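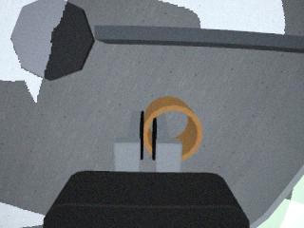
How long would it take to fill the cave in Forkorero?

My favorite fantasy show is back on Friday, and I've been stuck on one scene since the trailer dropped. You know the dragon's cave in Forkorero, the one stuffed with gold coins? Balakrishnan Kurian, who runs the fan blog Hurport, sat down and did the math (bless him).

He figures the dragon steals 20 chests a year, with 1000 coins in each. To bury the cave floor the way they show it, she'd have to keep that up for roughly 200 years. The books say she's 70! So either she started before she hatched or somebody's helping her.

Prodromos Antoniadis left a comment saying the coins might be bigger than Kurian thinks, and now the two of them are arguing over thumb sizes. I'm on Kurian's side for now. He's promised to redo the numbers after the new episode.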